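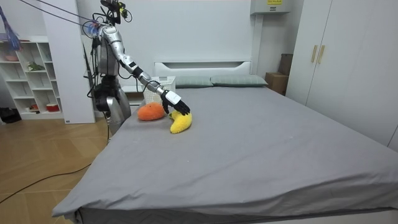

Cekonstead Institute, Department of Applied Robotics, Manipulation Laboratory

manipulation-lab list: message in thread
Subject: Re: Hand comparison, soft objects on the bed
From: Wilma Dunbar
To: manipulation-lab
Date: Tue 28 October

Dear colleagues,

Thank you to Gumaro Trujillo for setting out his questions so clearly. I reply to them in order below, and I have kept his text where it is needed for reference. Members who were not present for the first round may wish to read the protocol before replying, as several points raised on the list last week are already covered there.

Gumaro Trujillo wrote:
> The purchasing form asks us to name one hand for the humanoid by the end of
> the quarter. I have read the log for the first round and I am not sure that it
> supports a choice. Three points:
>
> 1. Both the multi-fingered hand and the Astico two-jaw gripper were tried on
> the plush fruit, but the log does not say whether the approach angle was held
> the same for both.
>
> 2. The mattress gives under load. A grasp that would close well on a table
> may push the object down into the sheet instead. Are we measuring the hand
> or the bed?
>
> 3. The controller was updated between the two sets of trials. I would like to
> know which version each set was run on before any figures leave the lab.
>
> I would also ask that the banana and the mango be reported separately.

On the first point, the approach angle was not held the same. The Astico gripper was brought in close to vertical, as its jaws are short and the wrist module otherwise comes too near the sheet. The multi-fingered hand was brought in on a long diagonal from the shoulder, angled downward with the fingers spread, and made first contact with the fingertips. This was a decision made by the operators to give each device its best chance. It is a fair way to find out what each can do, but it does not allow a direct comparison, and the log should have said so. Eliseo Nava has agreed to add a column for approach angle, and the second round will include a set in which both devices use the same one.

On the second point, the concern is a reasonable one. The bedroom was chosen for this work because the project calls for tidying tasks on soft furniture, and results from the bench have not carried over well. With the fingertip approach, the object is pressed before it is enclosed. If the wrist continues downward at that stage, the fruit sinks and the fingers close above its widest part. Xóchitl Nava has proposed a limit on downward force at first contact, after which the fingers close while the wrist holds its height. I would like this tested before we consider any change to the mattress. A board under the sheet has been suggested twice, and I remain opposed to it for as long as the stated purpose is work on a bed.

On the third point, the records are as follows. The first set, 486 attempts with the two-jaw gripper, was run entirely on the March release of the controller. The second set, with the multi-fingered hand, began on the same release and was completed on the later one. Dulce Tlapale has marked the attempt at which the change took place. Until the early part of that set has been repeated, please do not quote a success rate for either device outside the laboratory. This includes the progress note for Ó Gríofa, which will go forward with a description of the method only.

I agree that the two objects should be reported separately. The banana offers a narrow section and a curve, and it tends to roll when touched off center. The mango is a rounded, slightly flattened shape, and the jaws of the Astico gripper do not open far enough to take it across its long side. Averaging the two hides the one result of which we can be fairly confident.

For the second round, the following will apply:

Each device will be given 20 attempts per object at each approach angle.

The starting position of the object will be set by the operator and entered in the log before the arm moves.

The sheet will be pulled smooth between sets, but not between single attempts.

The overhead cables will be checked for slack before the arm is sent to full reach. In the first round a tight cable at the shoulder stopped two runs, and these were entered as failed grasps. They should be entered as stopped.

The controller version will be fixed for the whole round.

There is also the matter of storage. The joint records now come to 3,419 files, and they are kept on the shared drive under the name Wunderero. Under the current rule they will be removed after 365 days. Anyone who needs the older records for a thesis or a report should copy them and inform Dulce Tlapale.

Regarding the purchasing form, I will ask for an extension. Should it be refused, my recommendation would be to renew the loan on the Astico gripper and to name no device this quarter. Gumaro, please let me know whether your office can accept that.

Comments on the protocol should be sent to the list and not to individual members.

With regards,

Wilma Dunbar
Manipulation Laboratory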